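Young Readers > Money and Shops > How Shopping Works

What happens when you send something back?

06/06/2018
By the Trengate Young Readers desk

Most families now buy some of their things online. Somebody looks at a website, presses a button, and a parcel comes to the door. Sometimes the thing inside is wrong. The shoes are too small, or the lamp has a crack in it, or it just doesn't look the way you thought it would. Then it has to go back, and that is called a return.

In an ordinary shop you can try a coat on before you pay. In an online shop you can't, so more things get sent back. We asked Produs, an online shop that sells clothes and things for the home, to tell us how its returns work. Its warehouse is just outside Trengate.

Telling the shop

The first step is to tell the shop you want to return something. On the Produs website, a grown-up signs in, finds the order and picks a reason from a list. The list says things like "too big", "too small", "broken", "wrong item" and "changed my mind". The shop keeps a record of these reasons. If lots of people say the same jumper is too small, someone will check whether the sizes on the page are right.

Next the website makes a label. It has an address on it and a barcode, which is a pattern of black and white stripes that a machine can read. The barcode is a bit like a name badge for the parcel. Every parcel gets a different one.

The journey back

The label is stuck on the box or bag. It is best to cover up or peel off the old label first, or the parcel may end up coming back to your own house. The parcel is then taken to a drop-off point, often a corner shop or a post office, where somebody scans the barcode and gives you a receipt. Keep the receipt until the money has come back.

Produs uses a parcel company called Walard. Its vans go round the drop-off points in the afternoon and take everything to a sorting centre. There the parcels travel along moving belts, and scanners read the barcodes and send each one down the correct chute. Another lorry carries them to the warehouse overnight.

Inside the returns room

Produs sends out 3000 parcels on a normal day and gets 415 back. All of the returns go to one long room with tables in it. A worker opens each parcel, scans it and looks at what is inside.

They are checking a few things. Is it the right item? Are all the parts there? Has it been worn or used? Clothes are checked for marks, pet hair and missing buttons. Toys and gadgets are switched on. A jigsaw with 1000 pieces is a difficult one, as it would take far too long to count them. If the bag inside is still sealed, the jigsaw goes back on the shelf. If the bag has been opened, it can't be sold as new.

After that, each item goes one of four ways:

– back on the shelf, to be sold again
– to be mended or cleaned, then sold for a lower price
– to a charity
– to be recycled, if it is too badly damaged for anything else

Getting the money back

Money given back to a shopper is called a refund. It normally goes back the same way it was paid. If your aunt paid with her bank card, the refund goes to her card, even if the present was for you. Produs starts the refund once the item has been checked, and the bank may then take a few more days.

Shops have a time limit for returns. At Produs it is 23 days from when the parcel arrives. Other shops have their own limits, so a grown-up should look at the rules before buying. Some things usually can't be returned just because you changed your mind, such as fresh food or a cushion made specially with your name on it. If something is broken when it arrives, that is different, and you should tell the shop straight away.

Who pays?

Some shops say returns are "free". The van driver still has to be paid, and so do the people in the returns room. The shop pays for it, and it may put its prices up a little to cover the cost. Other shops ask the customer to pay for the label. Vans also burn fuel, so a parcel that goes out and comes back again makes more pollution than one that stays where it is. Measuring your feet or your bedroom window before ordering takes a few minutes and can save the whole trip.
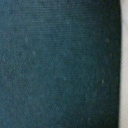 Colour is another reason things go back. Screens don't all show colours in the same way, and a phone with its brightness turned down can make a shade look darker than it is. Try it with the cloth in the photo. It is a dark blue-green, but one person might call it teal and another might say petrol blue, and some parts look greyer and paler than others. Look at it on two different screens and see if they match. You can learn something about the surface too, from the fine lines running across it, although a photo can't tell you if a cloth is soft or scratchy. If the colour really matters, for instance when curtains have to go with a carpet, ask whether the shop will post a small sample first. Produs will be sending out free samples of its curtain cloth from July.

More in How Shopping Works
What is a barcode?
Why do prices end in 99p?
How a parcel finds your house
Can you trust a five-star review?
What does "out of stock" mean?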